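Un día de puertas abiertas entre persianas, mallas y té: mi visita a Minex

Publicado el 31/12/22 · 174 veces compartido · 5 comentarios

Llevo desde el verano prometiendo esta crónica y se me ha ido quedando en borradores, primero por el calor, luego por la mudanza y después porque me puse a rehacer las cortinas de la cocina campestre y ya sabéis lo que me pasa con las cortinas. Así que aprovecho que hoy en casa todo el mundo anda metido en la cocina y a mí me han echado de ella para contaros por fin cómo fue la jornada de puertas abiertas de Minex, allá por junio, en Estambul.

Para quien llegue nuevo al blog: Minex es un estudio pequeñito que hace objetos para juegos de simulación de vida y de construcción de casas. Muebles, ventanas, tejados, barandillas, todas esas cosas que nos descargamos a las dos de la madrugada y que luego no caben en la carpeta. Yo los conocí por el conjunto Pillumar, el de los dormitorios con literas y estanterías curvas, que sigo usando en casi todas mis casas (sí, también en la del acantilado, la que me pedís siempre), y cuando vi en su boletín que abrían las puertas un día entero a los creadores que quisieran acercarse, compré el vuelo antes de preguntar en el trabajo si podía faltar.

La llegada

El estudio ocupa un piso del edificio Yüksel, en una calle en cuesta en la que el taxista me dejó abajo del todo con mucha educación y me señaló hacia arriba. Subí con la mochila, el portátil y una caja de polvorones que me había empeñado en llevar (en junio, sí, los compro cuando los encuentro) y llegué sin aliento a un portal con un papel pegado con celo donde habían dibujado un rombo verde y una flecha. Me hizo una ilusión tonta. Dentro había una mesa con pegatinas para poner el nombre con el que firma cada cual sus descargas, y eso dio pie a escenas muy bonitas, gente que llevaba años usando los azulejos de otra persona y de golpe la tenía delante esperando para el baño.

Nos recibió Firdevs Akyol, que lleva la parte de modelado y que tiene una paciencia infinita. Éramos alrededor de 15 en el primer turno, y nos repartieron por las mesas según lo que hiciera cada uno. A mí me tocó con los de construcción, como tenía que ser.

La charla sobre mallas

Firdevs empezó enseñándonos una ventana abatible desde cero, y lo que más me gustó es que no llevaba nada preparado. Abrió el programa, puso un cubo y se puso a hablar. Contó que en Minex intentan que ningún objeto decorativo de pared pase de 500 polígonos, y que el resto lo tiene que hacer la textura. Yo, que una vez subí un macetero con más polígonos que la casa entera, me hundí un poquito en la silla.

Nos explicó también su manera de separar las piezas. Ellos modelan el marco, la hoja y la contraventana como objetos independientes que comparten el mismo punto de origen, y así quien construye puede poner la contraventana en otra ventana, o ponerla sin ventana, o quitarla del todo. Claro, eso multiplica las entradas del catálogo, y hubo un debate bastante vivo sobre si es mejor tener un catálogo largo o un objeto con muchas variantes. Una chica de mi mesa decía que ella prefiere las variantes porque su ordenador ya tarda lo suyo en cargar el modo construir, y yo le daba la razón y a los cinco minutos se la daba a la otra parte, que es lo que me pasa siempre con los debates.

Otra cosa que apunté en mi cuaderno: el canal de transparencia. Si una persiana tiene lamas y las recortas con transparencia, queda preciosa de cerca, pero desde fuera de la casa puede verse un borde blanquecino muy feo alrededor de cada lama. Firdevs lo arregla extendiendo el color de la madera más allá del recorte, para que cuando la textura se reduce no se cuele el fondo. Lo probé en cuanto volví a casa con mis persianas mallorquinas y, bueno, las que tenéis ahora en la página de descargas son ya las corregidas.

El taller de recolores

Después del primer té (hubo muchos tés, dejé de llevar la cuenta) pasamos con Syafiqah Mangundap, que se encarga del color. Esta charla fue la que más disfruté, y eso que yo iba convencida de que me la sabía. Syafiqah no trabaja con el selector de color al tuntún, tiene una tira de muestras propia que aplica a todo el catálogo, y por eso los muebles de una colección de hace tiempo siguen combinando con los de ahora. Nos la dejó copiar. La tira trae una familia de maderas, otra de blancos sucios y otra de colores vivos que ella llama «los de domingo», y nos contó que el tono más difícil de cuadrar es siempre el blanco, porque cada juego ilumina los interiores a su manera y el que en el editor era crema en el salón parece amarillo.

Nos puso a recolorear una banqueta tapizada, cada cual la suya, y luego las metió todas en la misma habitación del juego. ¡Qué risa! Había una de cebra. Yo hice una en verde oliva con las patas oscuras que me quedó mejor de lo que merezco, y ya la podéis descargar en el apartado de asientos.

Veltusska, o cómo poner orden en la carpeta

Lo siguiente fue la presentación de Veltusska, el gestor de archivos que están preparando. La llevó Hülya Akgül, y se notaba que le tiene cariño, porque cada vez que algo tardaba en abrirse le hablaba bajito a la pantalla. El programa revisa tu carpeta de descargas, te agrupa los objetos por conjunto y te avisa cuando un recolor se ha quedado sin su malla, que es el origen de la mitad de los correos que recibo («me he bajado la lámpara y no me sale»). También detecta duplicados, aunque en la versión que vimos se liaba cuando el archivo había cambiado de nombre, y Hülya lo reconoció sin darle vueltas.

Pregunté si se podría usar para preparar las descargas, además de para ordenarlas, y me dijo que hay una función de empaquetado a medias, sin fecha. Pregunté también si iba a estar en español. Me miró, miró al grupo y me dijo que buscaban traductores. Así que ya veis en lo que me he metido yo solita.

La comida y la primera parte de la tarde

Comimos todos juntos, con bandejas de hojaldres de queso, ensalada de garbanzos y unas berenjenas de las que sigo acordándome. Los polvorones desaparecieron. Gönül Akbulut, que coordina las pruebas de los objetos antes de publicarlos, se sentó a mi lado y estuvimos hablando un buen rato de escaleras, porque resulta que ella también detesta que el pasamanos atraviese la pared del piso de arriba, y me enseñó en el móvil su colección de capturas de errores, que es larguísima y está ordenada por tipo de desastre. 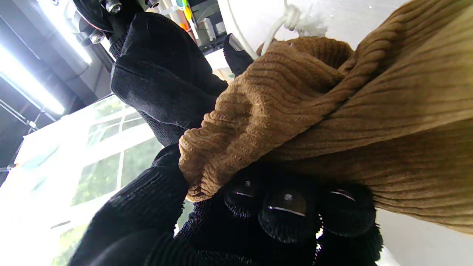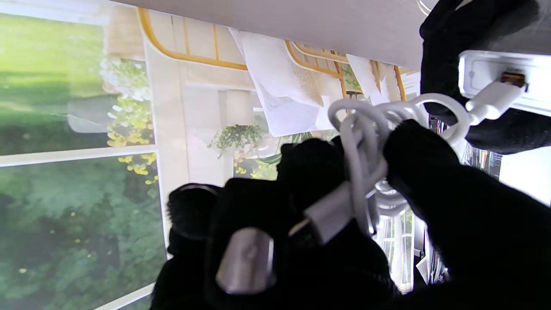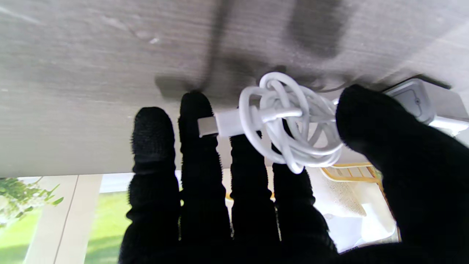
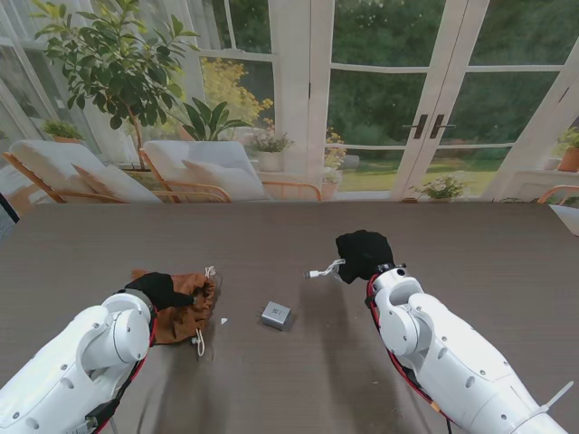 El concurso de las casas pequeñas

La tarde acabó con un concurso sin premio (bueno, el premio era un llavero). Nos pusieron por parejas y teníamos que amueblar una casita con el contenido de 2 conjuntos de Minex a elegir y nada más. A mí me tocó con Sibel Güneş, que firma unas cafeterías maravillosas, y elegimos Pillumar y el conjunto de patio sin discutirlo siquiera.

Sibel coloca los objetos a una velocidad que marea. Yo soy de las que pone una silla, se aleja, gira la cámara, la vuelve a poner, y ella mientras tanto ya había hecho el baño. Nos repartimos el trabajo: ella el interior y yo la fachada, con unas jardineras que metí debajo de cada ventana y que se cruzaban con el alféizar más de lo que me habría gustado. Gönül pasó por detrás, vio el cruce, suspiró y siguió andando. No ganamos. Ganó una pareja que había puesto la cama en el porche y el comedor en el tejado, y me pareció muy bien.

Unas notas prácticas, por si vais otro año

El edificio tiene ascensor, pero está al fondo del pasillo y yo no lo vi hasta la salida. Llevad el portátil cargado, que los enchufes de la sala grande se los rifan. Las charlas fueron en inglés, con ratos en turco, y cuando me perdía siempre había alguien que me resumía lo importante. Si queréis enseñar algo vuestro, pedid hueco en el formulario cuando os apuntéis. Yo no lo hice por vergüenza y luego me arrepentí, porque quien enseñó sus cosas se llevó unos comentarios utilísimos y muy cariñosos.

Y si tenéis tiempo, bajad la cuesta andando al terminar. Me paré a fotografiar contraventanas en casi todos los portales, verdes, azules, descascarilladas, con unos herrajes que no había visto nunca, y de ahí va a salir el próximo conjunto. Tengo ya hechas las mallas de las grandes. Las pequeñas me están dando guerra con la bisagra, pero espero subirlas en cuanto pasen las fiestas.

5 comentarios

Marisa_tejados
¡Qué envidia más grande! ¿La tira de colores de Syafiqah se puede compartir o era solo para los que fuisteis?

Autora
Marisa, me pidió que no la colgáramos todavía. Le escribo y te digo.

ladrillo y medio
Lo de extender el color por fuera del recorte me acaba de salvar una celosía que tenía abandonada desde primavera. Mil gracias y feliz año.

Nuria P.
Yo quiero la banqueta de cebra. ¿Quién la hizo?

pixelcasera
Para la traducción de Veltusska cuenta conmigo, tengo ratos libres por las noches. Te he mandado un correo.

Este sitio utiliza cookies propias y de terceros para recordar tus preferencias y contar las visitas. Aceptar · Configurar

¿Quieres enterarte de las nuevas descargas? Apúntate al boletín y te escribo cuando suba algo.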